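Two Arms, No Waiting

The Handico kit comes in 2 cartons, one for each arm, and takes up most of a kitchen floor once you have unpacked it. The company, a small outfit based in Brodley, calls it a "tabletop helper for homes, schools and hobby rooms." I gave it a month of my January, and I would like the evenings back.

You get a pair of arms, a bag of cables and a manual of 79 pages, 6 of which concern safety and a good many of which concern the other pages. Assembly is the pleasant part. The white links bolt onto the black servos with a satisfying snugness, and every screw in the bag had a hole to go with it. Then you get to the software, called Emau, which wants to know where each joint thinks it is. The joints have opinions.

I did my testing on small stuff, the kind that piles up in any house with a child or a junk drawer. The arms are trained by example: you steer them through a chore by hand, over and over, and Emau is supposed to get the idea. Handico says up to 500 runs may be needed for a tricky object. I found this easy to believe.

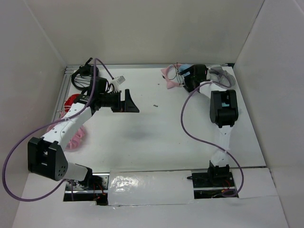 The arms at work in a white-walled enclosure. A pink cat-ear headband is among the items on the table.

Soft things are the real test. A block has the decency to stay the shape it was. A headband rolls, bends and springs back, and the software treats each new pose as a personal surprise. By the third week the right arm was sorting with something like confidence. The left still approached every job like a man reaching for a check he hopes someone else will grab.

Cable management is left to the buyer. The purple leads swing out in wide loops as the arms move, and I would happily trade a chapter of the manual for a few decent clips.

Its obvious rival is the Khaemba, a one-armed kit that sets up faster and does less. If you want your desk tidied, buy neither – a shoebox is cheaper. If you want to learn how a robot learns, Handico's pair is the better teacher, provided you clear the table first and warn the household about the noise.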